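Lace Tension and Knot Slippage in Everyday Footwear
Project report, second term
Hywel Edwards

1. Background

Laces that come undone during the day are usually put down to careless tying. The Plulport study group set out to check whether the way the lace is tensioned before tying has a measurable effect. The work follows on from the January pilot, in which only the knot was varied and the tensioning was left to the wearer. The spread in the pilot results was too wide to use.

2. Materials

Low-top trainers with a conventional crisscross lacing were used throughout. Boots and slip-on shoes were excluded. Each pair kept the laces it came with, as replacement laces differed in stiffness and would have added a second variable. Loose-end length was measured with a steel rule from the top eyelet to the tip of the aglet, with the lace lying straight but not stretched.

3. Method

Each trial began with the shoes unlaced down to the third row of eyelets and then prepared in one of two ways.

Method A (top pull): both ends are gripped above the top eyelets and pulled once, upwards and outwards.

Method B (row by row): slack is taken up at each crossing in turn, starting nearest the toe. The ends are then drawn out sideways, one at a time, and compared for length before the knot is started.

The same double bow was tied in all cases. The wearer walked 500 paces along the corridor and back, and the bow was then inspected. Loop length was measured again and the difference recorded as slip, in millimetres. There were 15 trials for each method.

Both shoes of a pair were prepared together on a hard floor. On carpet the sole tilts when the lace is pulled, and the force is no longer in line with the eyelets. 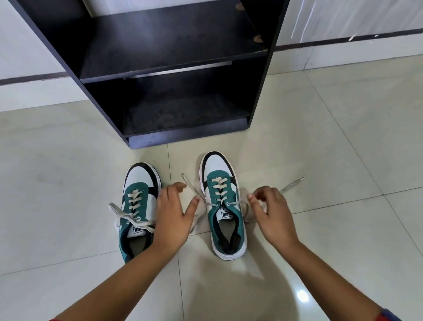 Uneven ends were the main source of error at this stage. If one end is longer by more than 9 mm, the two loops of the bow come out at different sizes and the larger one slips first. Trials outside this limit were relaced and repeated.

4. Results

Method B gave less slip than Method A in most trials. The difference was clearest in the lower rows, where a single top pull left visible slack over the toe. Preparation took 50 seconds per pair with Method B, timed over the full set. Method A was quicker but was not timed separately, an omission that should be corrected in any repeat.

5. Limitations

One wearer was used. Flat and round laces were not compared.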